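How to See Kendale on Foot in One Day
By Idrisa Sang
October 31, 2018

I have walked Kendale in every season now, and February is still my favorite (bring gloves!). It's a small river town with more old brick than it knows what to do with, and you can see the best of it without ever moving your car.

1. Park at the Prolau Street lot before 9. It's free all day and the ferry steps are right across the road.

2. Get breakfast at Xolalpa. Order at the counter, ask for the corn cakes, and get an extra one wrapped for later.

3. Climb the mill stairs. There are 58 of them and they're steep, but oh, the view up the valley! Hold the rail on the left side.

4. Follow the canal path to the old lock house. It takes me half an hour, longer if the herons are out. The door stone is carved 1446, which is the builder's lot number and fools everyone who takes it for a year.

5. Catch the Kirnex shuttle back from the lock. It leaves at 2 sharp. The fare is $3, cash only.

6. Finish on Market Row, where the bookshop stays open until the last customer leaves. 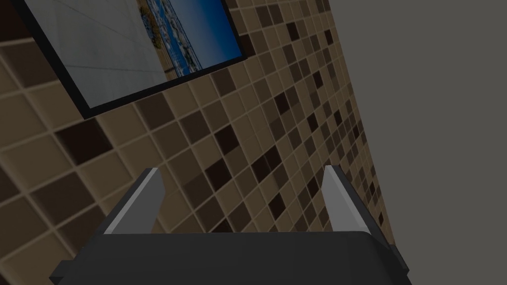
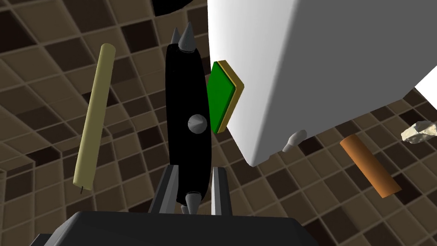
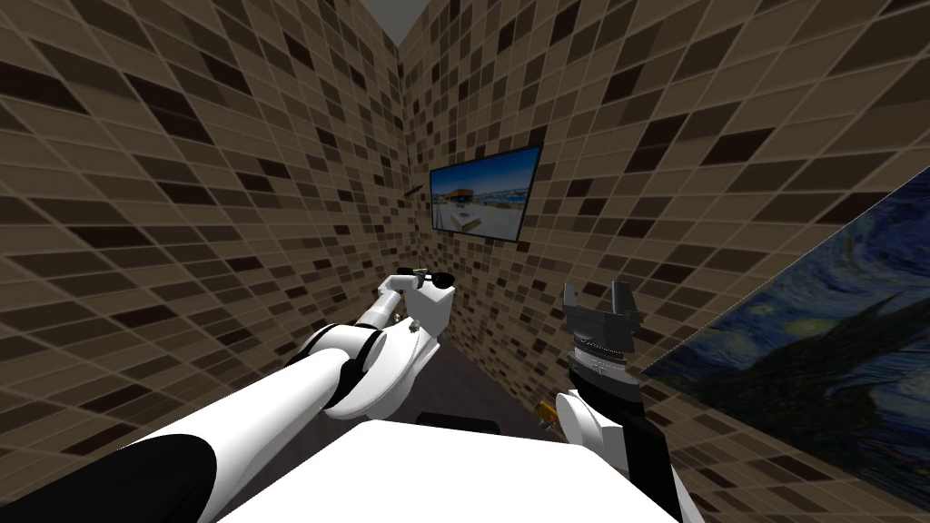 Tiled walls in beige, tan and brown; the last one has the TV in the corner.

Comments

Marcy: Did this with my sister and we loved the canal part. Is the shuttle running on Sundays?

Idrisa Sang: Saturdays and weekdays only, Marcy. So glad you went!

Dell P.: Corn cakes sold out by 10. Go early.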